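Re: [seed-cleaning] Split beans and stones after the Poma

Replies in line. I have trimmed the parts of the thread that dealt with sack prices.

On 1 Mar 2025, the Dremamden seed store wrote:

> We cleaned the last of the Nirkov beans and are not
> happy with the result. The lot was 3,000 kg as it came
> off the field. The Poma takes out the fine dirt and the
> pods without trouble, but splits and small stones are
> still coming through with the good seed.

Splits and stones are separate faults and need separate settings. A split bean has nearly the full width of a whole one and half its thickness. A round-hole screen sorts on width, so it passes the two together whatever size you fit. Thickness is sorted on a slotted screen. If the bottom deck of your Poma still has the round-hole screen it was sold with, no change to feed or air will take the splits out.

Stones are harder. Those well above or well below bean size go at the screens. The ones that remain are of bean size by definition, and the only property left to use is density. Air in the Poma will not lift them, and if you raise it until the stones are cleanly left behind you will be throwing light beans out with the chaff. You need either a gravity table or a picking belt. For one lot a year I would not buy a gravity table.

> We tried slowing the feed and it made no difference we
> could measure.

It would not, with the wrong screen. With the right one it will. Seed should lie one layer deep over the lower half of the deck. Check it with the machine running and the side cover off, if the guard arrangement on yours allows that safely. Ours is an older Pfister and it does not, so we stop the feed and the deck together and look at what is lying there.

> Germination on the retained sample was poor as well,
> 41 abnormal seedlings in the tray. Is that the drying
> or the cleaning?

You do not say how many seeds were in the tray, so I can't turn that into a percentage. Please post it. The pattern of damage will tell you more than the count in any case. Drying damage in beans shows as cracks in the seed coat, often running across the seed, and it is present before cleaning starts. Knocks show as detached seed leaves and broken shoots under a coat that may look sound. Pull one sample from the bin before the elevator and another after the Poma, sow them on the same day in the same sand, and compare. If both are equally bad, look at the dryer.

My guess would be the elevator. Very dry beans chip when dropped on steel. Measure the moisture before you move them again. If it is low, leave the bin open to the shed air for a while in mild damp weather and measure again. Line the drop points with rubber sheet and keep every fall as short as the layout allows. On our line the worst point was the spout into the hopper, which had a free drop on to a bare plate. A canvas sock on the spout was enough.

> The other question is the belt. We have the chance of
> a second-hand one for hand picking but have no idea
> what to look for, or how to light it.
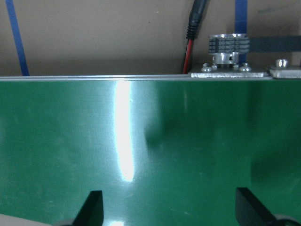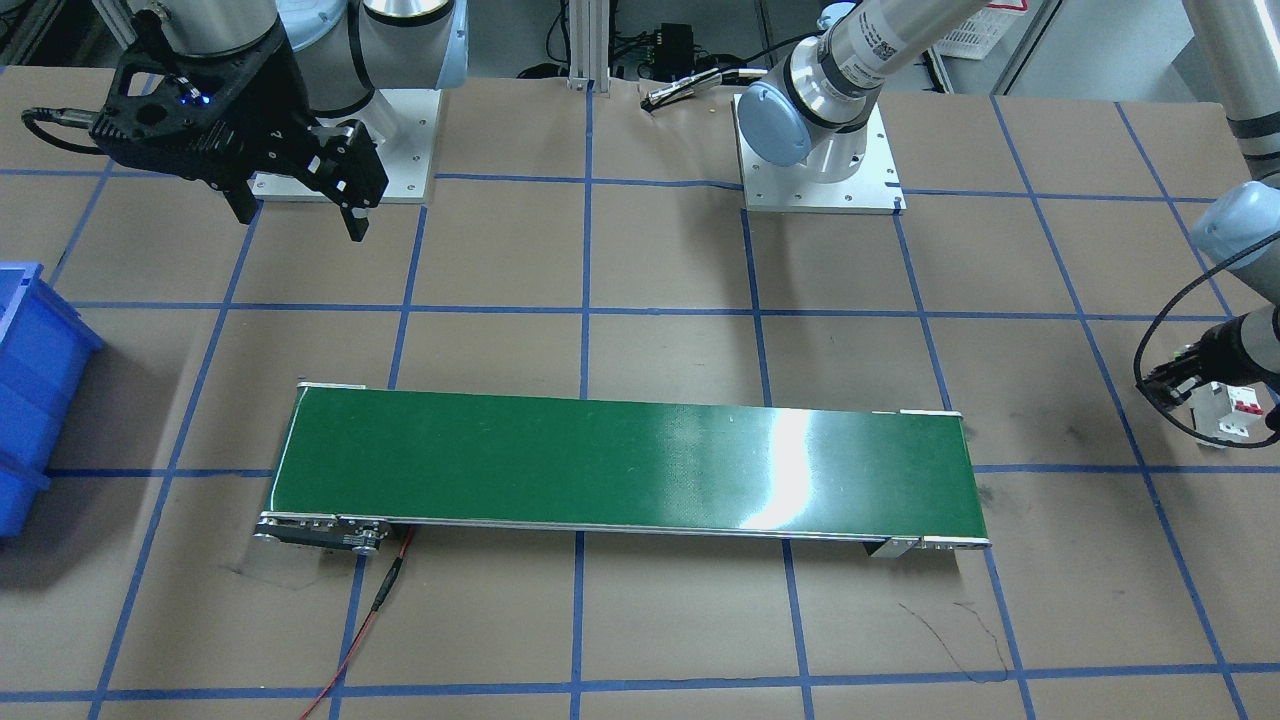 Lighting matters more than the make of the belt. The task is to see a dull object of the wrong kind among a great many objects of the right kind, all moving, for a couple of hours at a stretch. Even light from a wide source does this better than a strong light from a small one. Hang the lamps lengthways and set them forward of the pickers, high enough that nobody's head throws a shadow across the work. The surface of the belt comes into it too. A glossy green surface like the one in both pictures gives back a bright white patch, and a stone passing through a patch like that is very easily missed. A matt surface spreads the light and removes the problem. If the belt you are offered is glossy, keep it, and move the lamp until the reflection falls somewhere the pickers are not looking. A sheet of diffuser under the lamp also helps.

On colour, choose against the seed. Nirkov is a pale bean, so a mid green or a blue will give you enough contrast for the splits. White is poor for pale seed and good for black. Stones vary too much for any colour to suit all of them, and you will find the grey ones last.

For the mechanical side of a second-hand belt I would check the following, in this order.

Tracking. Run it empty for long enough that the belt has gone round many times. If it creeps to one side, adjust the tail roller by small amounts and wait between adjustments. A belt that will not settle probably has a crooked joint.

Joint. Look for lifted corners. Beans will wedge under one and the joint will open from there.

Rollers. Turn them by hand with the belt slack. Roughness means bearings, and bearings are cheap. A bent shaft is a reason to walk away.

Speed. You want variable, and you want it to go slower than you would expect. Many belts sold off from packing work are geared far too fast for picking. Ask for the slowest speed before you travel to look at it.

Edges. Seed that gets under the belt will be carried round into the tail roller and crushed there. It also means mixed lots if you clean more than one variety. Soft skirting along both sides deals with most of it. You should still be able to lift the belt clear and brush underneath between lots.

Put 2 people on it, one each side, and change them over often. Attention goes long before the arms do. Give each a tray for stones and a tray for splits and weigh the trays at the end. The weights tell you whether the slotted screen is doing its work, and you will want the figures next season.

> Last thing, is it worth putting the whole lot through
> the Poma again?

Not until the screen is changed. Every pass is another trip up the elevator and another set of knocks. Change the screen, run 3 sacks as a trial, and sow a sample from those before committing the rest. If the trial is clean, do the remainder in one go and store it cool. Beans held in a warm shed into June will lose vigour whatever you did to them in cleaning.

If anyone has the slot sizes for the Poma bottom deck, please send them to the list. The leaflet I have covers cereals only.

-- 
seed-cleaning mailing list
Please trim quoted text when replying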